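# Riller Hand-Held Gripper Set

Supplied by Hilico. Product page last revised November 5, 2019.

The Riller set is a pair of hand-held grippers with which a person may record examples of everyday table work for a learning system. The operator holds one gripper in each hand and carries out the task directly. No robot arm is required at the recording stage, and the examples may later be used to train a policy for any two-armed machine fitted with matching fingers.

The set is intended for university laboratories, technical colleges and company research departments. It is offered for sale or for hire by the month.

## What is recorded

Each gripper carries its own camera, directed at the fingers and the work surface. A further camera is worn on the head of the operator and gives a view of both hands. The opening of the fingers is stored along with the pictures, and all streams share one clock. A single attempt at a task is stored as one example, together with the name of the task and a mark showing whether the operator accepted it.

## Tasks supported

The standard task book, prepared under the direction of Katia Bianchini, contains 286 tasks. Most concern small household goods: placing items in baskets, passing an item from one gripper to the other, sorting, stacking and clearing a surface. Customers may add tasks of their own in the Prirau recording software.
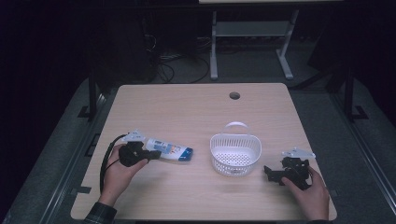
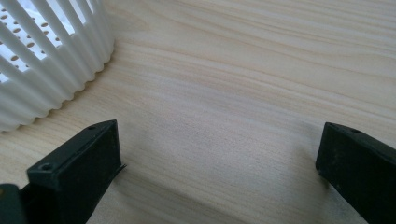 *Table work with a white plastic basket: view from the head (first picture) and from a gripper (second picture).*

## Sample collection

Customers who purchase the set receive access to the Šimkus collection, which holds 1,615 accepted examples recorded with the same equipment. Of these, 763 are basket tasks. The collection may be used for teaching and for internal research. Permission to publish results is granted on written request.

## Workplace requirements

- A firm table with a clear surface, at a height suited to standing or seated work
- Even lighting, without direct sunlight on the table
- A recording computer within reach of the gripper cables
- Free space on both sides of the operator

Cables should be led away from the working area before recording begins. Rings and wristwatches should be removed.

## Training of operators

New operators should complete 20 practice attempts before their work is admitted to a collection. Movements should be steady, and both grippers should remain in view of the head camera wherever the task allows. An attempt in which an item is dropped may be kept, provided that it is marked accordingly. Operators are advised to rest their hands between tasks.

## Delivery and service

The set is delivered with two grippers, the head camera, cables, a printed handbook and one licence for Prirau. Replacement finger pads may be ordered separately. Grippers returned for adjustment are checked against the factory settings and sent back with a signed test sheet.

Requests for prices and hire periods should be addressed to the Hilico sales office, stating the intended use and the number of operators.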